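Accueil > Fils > Bureau et mobilier > Chaises en résille, remise en ordre

Fil précédent | Fil suivant | Tous les fils | Recherche

Olesine – novembre 2019

1/ Remise en ordre de la salle de travail chez Gurkska. Sujet du fil : les chaises à dossier résille, leur rangement contre les bureaux, et ce que ça change pour le sol. Pas de mobilier neuf, pas de budget.

2/ Situation de départ : des bureaux plateau bois clair, un sol à motif bois, des chaises de deux familles. Les blanches, cadre plastique épais et résille gris foncé, servent aux postes partagés. Les noires, avec appui-tête, restent aux postes attribués.

3/ Le problème est banal. Une chaise laissée de travers occupe la place de deux. Dans une allée étroite, on la pousse du pied, elle tape dans le chant du plateau, et au bout de quelques mois le chant est marqué.

4/ Mesure prise au réglet sur le poste du fond : 93 cm entre le bord du plateau et le mur. Chaise rangée, on passe. Chaise tournée d'un quart de tour, on passe de profil.

5/ Règle adoptée : dossier parallèle au bord du bureau, assise engagée sous le plateau, accoudoirs en position basse quand ils se règlent. Si les accoudoirs butent, on s'arrête au contact. On ne force pas.

6/ Point de prise. On déplace une chaise par le haut du cadre du dossier, jamais par la résille. La toile est tendue dans une gorge ; tirer dessus toujours au même endroit finit par la détendre, et une toile détendue ne se retend pas sans démonter le cadre.

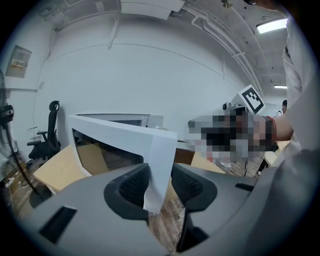

7/ Même logique pour l'appui-tête des modèles noirs. C'est une pièce réglable, avec du jeu. Elle n'est pas prévue pour reprendre l'effort d'une chaise qu'on tire sur un sol à joints.

8/ Ordre de passage : on commence par le fond de la salle et on recule vers la porte. Dans l'autre sens, on redéplace ce qu'on vient d'aligner. Testé dans les deux sens, je ne referai pas le second.

9/ Nettoyage des cadres blancs : chiffon microfibre légèrement humide, savon neutre, séchage immédiat. Les traces grises en haut du dossier viennent surtout des mains et du frottement contre les plateaux. La gomme mélamine les enlève, mais elle matifie le plastique. À réserver aux marques qui résistent.

10/ Résille : aspirateur, embout brosse, puissance minimale, des deux côtés. La poussière se loge au raccord entre la toile et le cadre. Un pinceau plat sec fait mieux que l'embout dans les angles.

11/ Roulettes. Sur sol dur il faut une bande de roulement souple. Les jeux d'origine étaient en version moquette, donc durs. Remplacement par la référence Galang 3663, tige standard, montage à la main. Pour l'extraction des anciennes, un levier plat et une cale en bois. Pas de pince sur la tige.

12/ Avant remontage, retirer les cheveux et fils enroulés sur l'axe. Opération peu gratifiante, mais une roulette bloquée raye autant qu'une roulette dure.

13/ Ventilateur sur pied : à garder hors du trajet des chaises, câble côté mur. Un pied pris dans un piétement à cinq branches, c'est le ventilateur qui tombe.

14/ Coffret électrique mural : dégagement complet devant. Aucune chaise « en attente » à cet endroit, même pour cinq minutes. C'est la seule consigne du fil qui ne se discute pas.

15/ Question reçue sur les repères au sol. J'ai essayé le ruban de masquage Plultness pour marquer l'emplacement des piétements. Lisible les premiers jours, puis les bords se relèvent et collectent la poussière. Retiré. Le bord du plateau suffit comme référence.

16/ Autre question : faut-il bloquer la bascule du dossier avant de ranger ? Oui, dossier droit et verrouillé. Un dossier libre part en arrière quand on tire dessus, et l'alignement est à refaire.

17/ Reste à traiter : un vérin qui descend seul sur une chaise noire et des vis d'accoudoir à reprendre à la clé Allen. Le vérin, je le remplace. Les vis, frein-filet faible, pas de fort. Prochain contrôle de l'ensemble en mai.

Fil n° 1053 | Contact | Mentions légales | Haut de page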